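Notebook | Entries | Index | Log in

May — Reto Kälin

Took out the toy cake again, the pink and white one with the fake fruit on top. Zuvcombe claims the cream will hold its color for 1,000 hours under the lamp. I doubt it. Their last batch yellowed by hour 14.

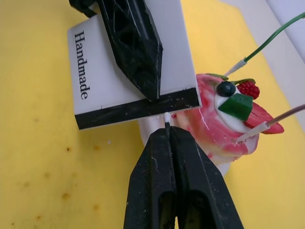 Cyrill Prantl thinks the lamp is to blame and wants it moved back 4 inches before we say anything to them. Fine — but I'm logging the color at 9 every morning either way.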